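Home Places Maps & Guides Reviews Contact

Review: the Randard fold-out map of Damton and district

3 min read

Bought this in February 2024, used it all through the following August, so a fair go I think. Short version: good map, bad folds, index needs work.

Damton is one of those places that isn't quite a town. No council of its own, post gets sorted in Jakville, and the boundary depends who you ask. Phone maps put the name in a field by the old brickworks. So a proper paper map was welcome, and Randard seem to be the only lot who have bothered.

What you get. One big sheet, printed both sides, in a card cover. Damton on the front with the hamlets, Jakville street plan on the back. Parish lines in purple, footpaths green, the old railway as a dashed grey line. Postcodes down the margin, handy for deliveries. The legend is tucked in the bottom corner, exactly where the folds cross, so it's the first bit to wear.

Accuracy is decent. I walked 11 of the footpaths and only 2 were off. One has been moved round the back of the new houses, the other just stops at a hedge. The ford is marked. The chapel is marked as a chapel, though it's been a private house for years. Station Road is right, including the part where it changes name half way along for no good reason. 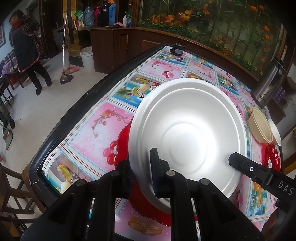

The index is the weak bit. Thirteen streets in Jakville are missing from it altogether, though they're all drawn on the plan. Mill Lane is listed once and there are two of them, over 7 miles apart. Good luck if you're a visitor. And whoever did the grid letters skipped I but then used it in the index anyway, so three entrys point nowhere.

History panel on the back. Short, better than expected. How the place got its name (two versions, both given), when the railway came and went, the flood. Would of liked a source or two. The old parish outline is printed small next to it, worth having if you do family history round here.

Compared with the Mustonen one: that covers the whole county, so Damton gets a dot and a road number. Nicer paper though, and it folds back the way it came. If you're only driving through, get that.

Paper on the Randard is thin. Mine split along the middle fold by the end of the summer, tape on it now. Don't take it out in rain without a plastic sleeve.

Would I buy again? Yes, if they do a second printing with the index sorted. Four out of five for the map, two for the folding.

Contact us | © Maps & Guides Reviews | Back to top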